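共有棚のある暮らし 住環境実習・期末報告

はじめに

私たちの班がこの半年つきあってきたのは、学生寮ヴィンドビー(Vindby)の二階にある共有の収納棚です。最初に見せてもらったとき、正直なところ「これで一学期分の報告が書けるのかしら」と班の全員が心配しました。ところが通ってみると話の種は尽きず、住んでいる方々がお茶まで出してくださるので、つい長居をしてしまう日が続きました(十月の日曜日など、気づけば外が真っ暗でした)。この場を借りてお礼を申し上げます。

調べたこと

寮には21人が暮らしていて、二階の棚は全員の共用です。私たちはまず中のものをすべて書き出しました。合計118点。その内訳は付表に載せましたが、文房具、電池、裁縫道具、季節の飾り、それから持ち主のわからない鍵が一本ありました。次に、住んでいる方に「最後に棚を開けたのはいつか」「何を探していたか」をお聞きしました。予算は班で1000円と決めていたので、買い足したのは仕切り用の厚紙と荷札だけです。

聞き取りの中でいちばん盛り上がったのは、中身ではなく扉の話でした。寮に長くお住まいのエルフリーデ・シュトレーベルさんによると、扉にシールを貼る習慣はいつのまにか始まったそうで、旅行のおみやげや雑誌の付録を、気が向いた人が気が向いたときに貼っていくのだとか。白い扉にレトロなカメラのシールや「Love」の文字のシールがあると、それだけで棚に親しみがわくもので、私たちもすっかりこの扉が好きになってしまいました。 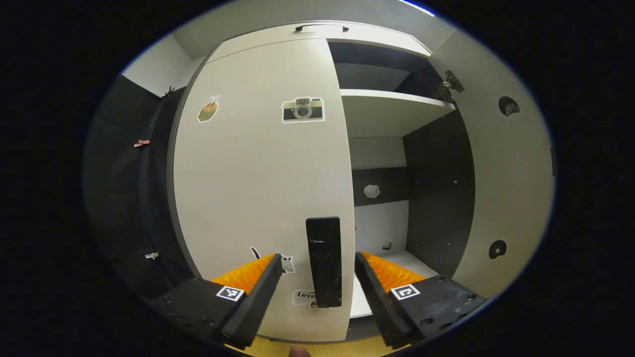 共有の棚の扉に、シールを貼ったままにしておいてもよいのでしょうか。

住んでいる人どうしで了解がとれていれば、貼ったままでかまわないと私たちは考えます。ただし退去や棚の入れ替えのときに誰がはがすのかは、先に決めて紙に残しておくことをおすすめします。

はがし方については、別の寮ストックステッド(Stokstead)にお住まいのデレク・ホルロイドさんに教わりました。ドライヤーの温風を弱めに当て、端がやわらかくなったところからゆっくり引くのだそうです。急ぐと紙の層だけが残って、あとがたいへんだとおっしゃっていました。

片づけの手順

中身の整理は、午後いっぱいかけて行いました。いったん全部を廊下の机に出し、棚板を拭き、よく使うものを手の届きやすい高さへ、めったに使わないものを上の段へ移しました。最初は種類ごとにきっちり分けたのですが、「電球と延長コードは一緒がいい」という声があり、翌週に置き直しています。こういう細かい注文がじつにありがたく、ノートが一冊埋まりました。

背板や側板に貼る案内札も試作しました。文字は大きく、言葉は短く。「そのほか」と書いた札だけは何でも入ってしまうので、二週間でやめました。

結果と反省

整理のあとに残ったのは70点です。減った分は持ち主に返すか、話し合いのうえで処分しました。例の鍵はまだ持ち主が見つかっておらず、小袋に入れて保管していただいています。

反省としては、聞き取りの時間が夕食前に偏り、朝早く出かける方のお話をあまり伺えなかったことがあります。また、棚板の高さを変える案は図面まで描いたのに、試す時間がとれませんでした。次の学期の班が引き継いでくださるなら、図面と付表一式を実習室の書類箱からお持ちください。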